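Getting on top of the box room (and keeping it that way)

Quick one this week, been flat out. Several of you wrote in after the last page asking about storage, so this is everything I know about bins, boxes and the room where things go to die. In no order whatsoever.

Start at the door. Always the door. If you start at the far wall you end up climbing over your own piles by lunchtime and then you give up and have a biscuit.

Do one surface at a time. Top of the chest, then the shelf, then the floor. Floor last.

Cardboard. Fine for a few weeks, no good for years. It goes soft at the bottom, silverfish love it, and the tape lets go in summer. If you must keep things in cardboard stand the box inside a plastic bin and it'll last a lot longer. Flatten the rest and get them out to the recycling the same day. Not tomorrow. The same day.

Lids. Measure before you buy. I've a stack of lids from Vimus that fit nothing I own, and they were sold as a standard size. Take one of your own bins to the shop with you if you can bear the looks on the bus.

Open bins for things you use weekly, lidded for everything else. Open ones collect dust so give them a wipe round the rim with a damp cloth when you hoover.

Labels. Masking tape and a fat marker. The posh label maker ran out of tape in the first month and a refil costs more than the bins did. Put the label on the short end, as that's the end you'll see on a shelf.

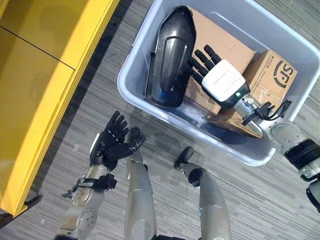
Claststead, Tuesday, August 25, 2020

Carrying on. Carpet next, seeing as most of us have it in the spare room and most of us have wrecked it at some point.

Dents from heavy furniture: ice cube in the dent, leave it to melt, blot, then tease the pile up with the edge of a spoon. Works on wool. Less good on the cheap hard-wearing sort, but try it.

Plastic bins on carpet, fine when empty, a pig to drag when full. Put an old tea towel underneath and pull the towel. Don't drag across a join in the carpet, you'll lift it.

Grey carpet hides fluff and shows every drop of tea. Cold water first, never hot. Blot, don't rub. A spot of washing-up liquid in a mug of water if the cold water alone doesn't shift it, then rinse, then a dry towel with something heavy on top overnight.

Shiny furniture. Gloss finishes scratch if you so much as look at them. Soft cloth, warm water, tiny drop of soap, dry straight after. No scourers, no kitchen roll (it's rougher than you think) and none of that cream cleaner. Black plastic is the worst of the lot for showing smears. Use a clean microfibre cloth and breathe on it like a pair of glasses.

Where two panels meet you get a line of muck. Old toothbrush, or a wooden skewer wrapped in a bit of cloth. Go along once, turn the cloth, go along again.

Cameron Nisbet wrote in to say he keeps a bin by the stairs for anything that belongs in another room, and empties it on the way up to bed. Tried it. Good, as long as you do empty it. Mine had a colander in it for 7 weeks.

Odd shaped things. Bits of plastic casing, covers, the long curved thing off the something. Give them one bin and write the date on it. If you haven't found what they belong to in a year, out they go. Exception: anything off a boiler or a car.

Smells. Bicarb in a saucer, 200 g or so, bottom of the cupboard. Change it when you remember. For a musty plastic bin, wash it, dry it in the sun, then leave scrunched newspaper in it for a couple of nights.

Shelving. Screw it to the wall. The Paulík brackets from the hardware shop are decent and come with the right plugs, the Stestent ones I wouldn't bother with again, the screws are like cheese. Check for pipes and cables first.

Timer on for 20 minutes, stop when it goes off, even if your in the middle of a drawer. You can do another go after a cup of tea.

Charity bag goes straight in the car boot once it's full. Leave it in the hall and somebody will go through it and take the jumper back out.

Next time: freezers, and what to do with a door seal that's gone black.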